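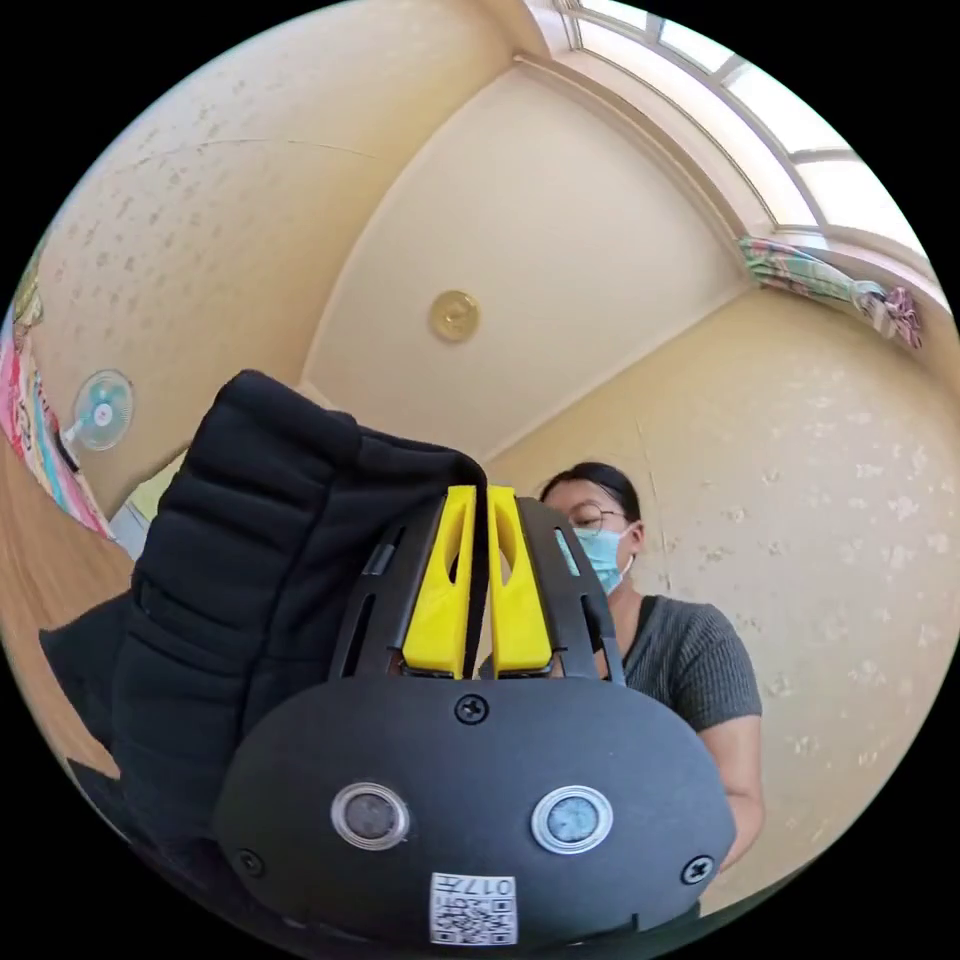
Page last changed: 23 November 2018

Midadex User Guide
Section 4: Adding a Rental Property and Preparing the First Yield Statement

4.1 Purpose of this section

This section sets out how an account holder adds a rental property to Midadex, enters its purchase and running costs, and produces a first yield statement. It applies to residential properties let to a single household. Properties let room by room are covered in Section 6, and commercial units in Section 7.

The account must already have been opened and the account holder's identity confirmed, as described in Section 2. Joint owners should also have completed Section 3, which deals with ownership shares. A property can be added before the shares are agreed, but no statement can be issued until they total the whole of the property.

4.2 Documents required

The following should be to hand before starting:

- the completion statement provided by the solicitor or conveyancer
- the mortgage offer, if the property is subject to a loan
- the current tenancy agreement
- the buildings insurance schedule
- the most recent service charge and ground rent demands, for leasehold properties
- the letting agent's terms of business, if an agent is appointed

Figures should be taken from the documents themselves. Amounts recalled from memory, or taken from a sales brochure, are a common source of error in first statements.

Note: Midadex does not provide investment, tax or legal advice. A yield statement is a record of figures supplied by the account holder and should not be read as a valuation.

4.3 Adding the property

1. Sign in and select Portfolio from the main menu.

2. Select Add Property. A blank property record will open.

3. Enter the postcode and choose the address from the list. If the address does not appear, select Enter Manually and complete each line. New-build properties may be missing from the list for several months after completion.

4. Choose the tenure: Freehold, Leasehold or Share of Freehold. For leasehold properties, enter the number of years remaining on the lease.

5. Choose the district office. Properties north of the river are held by the Batumden office and those to the south by the Karam office. The choice decides which office handles written queries and has no effect on the calculations.

6. Enter the date of completion. The date of exchange is recorded separately at step 8 and must not be used in its place.

7. Select Save Draft. The record will be given a property reference, which should be quoted in all correspondence.

8. Open the Dates tab, enter the date of exchange and the start date of the current tenancy, and select Save.

Caution: The tenure cannot be changed once a statement has been issued. If the wrong tenure has been chosen, the record must be closed and a new one opened.

4.4 Entering the purchase costs

1. Open the Purchase tab.

2. Enter the price paid. Any deposit already paid to the seller forms part of the price and should not be added again.

3. Enter each of the following on its own line: property tax paid on purchase, legal fees, survey fees, mortgage arrangement fees and broker's fees. Where a fee has been added to the loan, tick Added to Loan beside the amount.

4. Enter the cost of any works carried out before the first letting. Works costing more than £3,000 in total must be supported by invoices, which may be uploaded at the foot of the tab.

5. Check the total against the completion statement. Survey fees, broker's fees and works are often paid separately and may not be shown on it.

6. Select Confirm Purchase Costs.

Note: Furniture and appliances are entered under the Contents tab. Including them with the purchase costs will lower the yield shown and may cause the same items to be counted twice.

4.5 Entering the rent

1. Open the Income tab.

2. Enter the rent exactly as stated in the tenancy agreement, and choose Weekly, Four-Weekly or Calendar Monthly. The system converts the figure to an annual amount. Account holders should not convert it themselves.

3. Enter the number of days in the past year on which the property was empty. If it has been owned for less than a year, enter the number of empty days since completion.

4. State whether any bills are included in the rent. If they are, each must also be entered as a running cost under 4.6.

Caution: The tenant's deposit is not income. It must not be entered on this tab, even where part of it is expected to be kept at the end of the tenancy.

Four-weekly rent requires particular care. There are thirteen four-weekly payments in a year, against twelve calendar monthly payments, and choosing the wrong period will alter the annual figure by a full payment.

4.6 Entering the running costs

1. Open the Costs tab.

2. Enter the annual buildings insurance premium. Where insurance is included in the service charge, tick Included in Service Charge and leave the amount blank.

3. Enter the letting agent's fee, either as a percentage of rent or as a fixed amount. State whether the figure includes VAT.

4. Enter safety certificates, licence fees and inspection charges. A cost that falls due less often than once a year should be entered in full with its renewal period. The system will spread it over the period given. For example, a licence costing £290 and lasting five years will be shown as £58 in each annual statement.

5. Enter repairs and maintenance paid during the year. Improvements that add something the property did not have before belong on the Works tab.

6. For leasehold properties, enter the service charge and ground rent. Contributions to a reserve fund should be included.

7. If the property is mortgaged, enter the interest paid in the year. Repayments of capital are excluded.

8. Select Confirm Running Costs.

4.7 Producing the statement

1. Return to the property record and select Statements.

2. Choose Gross Yield, Net Yield or Both. The gross yield compares annual rent with the price paid. The net yield takes the running costs and empty days into account and compares the result with total purchase costs.

3. Select Preview. Any missing entry will be listed in red, with a link to the relevant tab.

4. Correct the entries and select Preview again until the list is clear.

5. Select Issue. The statement will be stored in the account and may be downloaded or printed.

An issued statement cannot be edited. If an error is found later, the figures should be corrected in the record and a replacement issued. Both versions remain in the account, and the earlier one is marked Superseded.

Caution: Statements should not be issued from a shared or public computer. Downloaded copies contain the property address and details of the loan.

4.8 Messages that may appear

Message 58: Ownership shares incomplete. The shares recorded under Section 3 do not total the whole of the property. Each joint owner must confirm their share before the statement can be issued.

Message 67: Rent period not stated. An amount has been entered on the Income tab without a period. Return to 4.5, step 2.

Message 197: Completion date later than tenancy start. This message is shown when a property has been bought with a tenant already in place. If the dates are correct, select Sitting Tenant on the Dates tab and save the record again.

If a message persists, write to the district office, quoting the property reference and the message number. Passwords should never be included in correspondence.

4.9 Keeping the record up to date

The record should be reviewed whenever the rent changes, the mortgage is renewed or a new tenancy begins. Supporting documents should be kept even after they have been uploaded. Midadex is operated by Nultix, which may ask for originals when a figure is queried.

Continue to Section 5: Recording a Change of Tenancy.

Reader comments (4)

Had message 197 three times before I found the Sitting Tenant box. On my screen it is under the second fold of the Dates tab, so you need to scroll down.

Could the guide say what to do when the agent charges a percentage plus a fixed renewal fee? The Costs tab only seems to let me pick one.

Reply from Nultix Support: Please enter the percentage as the agent's fee and add the renewal fee on a separate line under Other Costs. We will consider adding this to 4.6.

My flat is on the Batumden side but the lease papers were sent from Karam. I chose Batumden and it went through with no trouble.

This site uses cookies to keep you signed in and to measure how its pages are used. By continuing to browse you agree to their use. Manage cookie settings | Accept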